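Storage Bins and Sample Tubes: Frequently Asked Questions

Which bins does Skomemura supply for tube storage?
Cream plastic bins with rounded corners and an oblong handle cutout in the wall. The stock code is 2707. They are sold in packs of 2.

Are lids available?
Not for this bin. Stacking lids fit the Pakatach series only.

Can loose tubes be stored in an open bin?
Yes, if they are capped and empty. Filled tubes must stand in a rack. Small items should be kept below the level of the handle cutout.

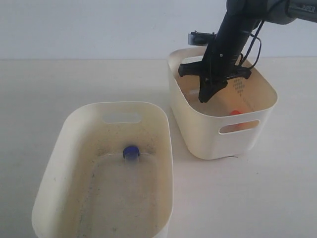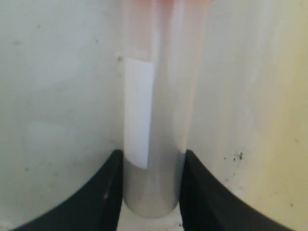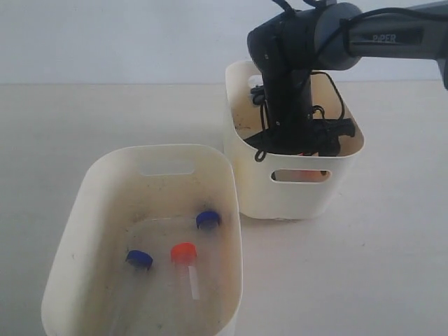
How should stained bins be cleaned?
Wash with warm water and a neutral detergent, using a soft brush on the floor and corners. Do not use scouring powder. Old stains may remain after washing and do not affect use.

Where should the label go on a tube?
Lengthways, below the cap, leaving part of the wall clear so that the level can be read. Write on the label before filling.

May caps be reused?
Blue and red caps may be reused after washing. Discard any that are cracked or no longer close fully.

What is the order code for spare caps?
Code 549, in bags of 120. Flader caps have a different thread and will not fit.

Who handles returns?
Returns go to the Savolainen depot. Bins must be empty and dry.

Last updated: April 6, 2008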